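Ticket: AC remote not controlling unit, room 2
Opened by: Agnese Jõgi
Assigned to: Idun Sjögren
Opened: 1/29/21
Unit: Draridum wall split, handheld remote
Status: Pending part

Reported problem
The wall unit in room 2 does not respond to its remote. No beep, no louver movement. The unit can still be started with the button under the front cover, but it then runs in auto mode and the set temperature can't be changed. The display on the remote was going faint before the unit stopped responding.

Entry 1 -- Sjögren
Confirmed. Pressed power at a distance of two feet, then from the doorway. No response either way. The remote from room 7 is the same model and operates the room 2 unit without trouble, so the receiver, the board and the power supply are ruled out. The fault is in the handheld. Room 7 remote returned to room 7.

Moved the handheld to the work table and collected what was needed for cleaning. Water is for the sponge only. Do not put water on the contacts.

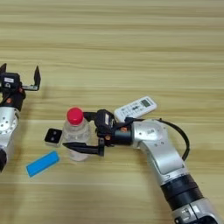 Battery cover was tight. Worked it loose from the latch side. One of the two cells had leaked at the negative end, with white crust on the spring and a little on the plastic behind it. The other cell was clean. Measured both before disposal: the clean one was low, the leaking one was dead. Both cells are in the battery bin.

Entry 2 -- Sjögren
Brushed the crust out dry, then wiped the spring with a cotton swab and white vinegar, followed by a dry swab. Left the compartment open for roughly two hours. Fitted new Gondow cells. Display came up with all segments for a second and then went to the clock. Pressed power at the unit: one beep, louver opened. Pressed again: nothing. The display blanked when the remote was tilted.

Intermittent contact at the negative spring. The spring has lost most of its tension and doesn't hold the cell against the opposite plate. 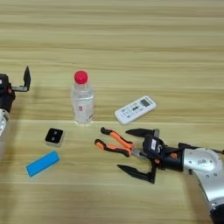 The spring is a coil type on a flat tab that slides into a slot in the case. It has to be pulled out a little and re-formed before it will press on the cell again. Needle-nose would be better, but the pliers with the orange and black handles were already on the table and they close far enough to hold the tab. Grip the tab, not the coil. The first coil turn is thin where the corrosion was and will snap if it is bent back on itself.

Stretched the coil slightly and reseated the tab. Contact resistance from spring to board pad was unstable on the meter, between 2 and 59 ohms depending on how the case was held. It should be close to zero. Stretching the spring did not fix that part, so there is a second bad joint where the tab meets the pad.

Entry 3 -- Jõgi
Can we use the room 7 remote for both rooms for now? Room 2 is too warm in auto.

Entry 4 -- Sjögren
Yes, with one note. The two units don't share settings. The remote sends its full state on every press, so if room 7 is on cool and you change the fan in room 2, room 2 goes to cool as well. Check the mode on the display before pressing anything.
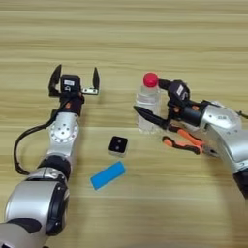 Cleaned the pad with a fiberglass pen and reflowed the tab joint with a small amount of solder. Resistance now under one ohm and steady. Put the case back together and ran power, mode and temperature from the doorway. All three accepted. The timer key still needs a hard press. That is wear in the rubber mat and has no connection to the leak.

The repair should hold, but the spring is weak and I don't want to form it again. Ordered a contact set from Ritico. Liu has the same set on their list with a longer lead time, so that order was not placed.

Entry 5 -- Jõgi
Remote is back in room 2 and working. Temperature holds. Timer key as you described.

Entry 6 -- Sjögren
Leaving open until the contact set arrives. When it does: replace the negative spring, recheck resistance at the pad, test from the doorway, close. If the display blanks again before then, take the cells out and add a note to this ticket -- don't bend the spring.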